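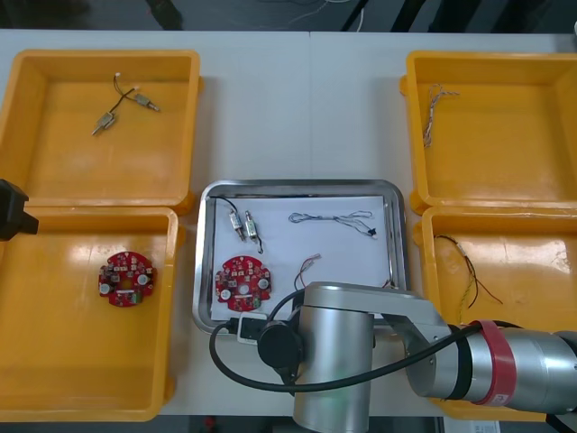 工位一:四个黄色料盒,中间一只不锈钢托盘,垫白纸。

Prondero 双臂分拣套件 随附数据说明

版本说明
本文件随 Prondero 双臂套件的试用数据一并发放,写给三类人:打算买的,已经买了的,以及被领导转发了链接、要求“看一下值不值”的。第三类读者可以直接跳到“已知问题”。

套件由 Tuslow 出机械部分,Groseo 出控制软件,两家的手册各写各的,术语互不承认。Tuslow 叫“工位”的东西,Groseo 叫“场景单元”。本文一律叫工位。

任务内容
把拆下来的小型电子零件分门别类,放进对应的料盒,或者从料盒取出摆到托盘里。零件包括:
电磁铁组件(银色小圆柱,带黑色引线)
圆形红色电路板,中间有孔
绞在一起的多色线束
散线,黑、红、黄都有
带黑色小插头的灰白线束

选这些零件没有什么高深的理由。销售演示爱用方块和小球,而我们的客户没有一家是生产方块和小球的。电线会缠,会弹,会挂在夹爪上跟着走,拿它来试机器,比较接近付钱以后的生活。

数据规模
共 4000 段操作记录,其中 2856 段标为完成,其余标为未完成或中止。未完成的没有删。Groseo 的售前同事曾委婉建议只发完成的部分,“文件也小一点”。文件确实会小一点。

每段记录包含:
固定机位画面
双臂关节角与夹爪开合量
操作指令文本(中文)
结果标记,由人工填写
备注,可为空,多数为空

结果标记
“完成”指零件落在指定的盒内或托盘内,且没有把别的零件一起带走。
“未完成”指到时间了还没放好。每段上限 60 秒,超时就停,哪怕零件已经悬在料盒正上方。Ívar Lund 觉得这条太苛刻,为此写过一封很长的邮件。规则没改,邮件倒是写得不错。
“中止”指操作员按了急停。原因写在备注栏,写法不统一,“线挂住了”“挂线”“又挂了”是同一件事,检索时请一并考虑。

试用感受
以下由 Fouzia Sethi 整理,她负责试用期间的标记工作,意见偏严。

硬质零件表现不错。电路板拿得稳,放得也轻,偶尔会在盒边磕一下,听着心疼,板子没事。电磁铁组件单个抓取没问题,两个用线连在一起时,机器总想把它们当成一个零件。这个想法也不能算错,只是料盒不够配合。

线束是另一回事。绞紧的那种还好,大体上当一根软棍子处理。散线就很看运气,夹爪夹住的往往是最不想跟它走的那一根。双臂配合在这里本应派上用场,一只提,一只理,宣传册上也是这么画的。试用中两只手臂多数时候互相谦让,一方动,另一方等,气氛礼貌,进度一般。

料盒是套件自带的,黄色塑料,结实,内底偏亮,会反光。默认曝光下,盒底的高光有时会被识别成零件,于是夹爪很认真地去抓一块光。把曝光调低一档能好很多,手册第一版没提,七月的修订版提了,放在附录里。

托盘垫纸是我们自己加的。不锈钢盘面比料盒更亮,铺一张白纸以后误识别少了。纸不在套件清单里,Tuslow 问过要不要做成选配件,我们请他们不要。

安装与耗时
机械部分半天能装完,前提是桌子平。软件部分请预留一天,其中授权激活占去多半。激活码里的字母 O 和数字 0 用的是同一种字体,看上去一模一样,连错五次会锁定账户,解锁要走工单。

线缆走向要自己规划。手臂外侧的黑色线缆比较粗,留得太长会拖到工作区里,留得太短手臂转到一半就到头了。附带的扎带够用,品质一般,建议另买。

已知问题
1. 指令里写“左上的盒子”,软件按机器人的左理解,操作员按自己的左理解。试用前期有 1000 段记录用的是前一种写法,后面统一成了后一种,元数据里有字段区分,字段名叫 side_ref。
2. 两只手臂同时进入托盘区域时会触发保护性停机。保护得很到位,重启要三分钟。
3. 红色导线与红色电路板叠在一起时,分割结果基本不可用。
4. 备注栏里有几条与任务无关,内容涉及午饭。已决定保留。

值不值
如果手里的零件以硬质为主,种类不多,这套东西可以买,价格在同类里不算离谱。如果主要处理散线,建议先借一套试两周,再和 Groseo 谈软件更新写不写进合同。口头承诺我们收到过不少,目前都还在口头。
Kanaujia 的同类套件我们也在等样机,到货后会用同一批零件、同样的时限重跑,结果单独发一份说明。

使用限制
数据可用于内部评估和研究,不得拿去做 Tuslow 或 Groseo 的宣传材料。两家都问过,答复相同。
引用时请注明数据版本,并写明是否包含未完成和中止的段落。只报完成部分的成功率,数字会非常好看,请不要这样做。

维护
标记有误请写信给 Fouzia Sethi,附段落编号。关节数据的问题找 Ívar Lund,他回信慢,但回得很详细。
最后更新:10月14日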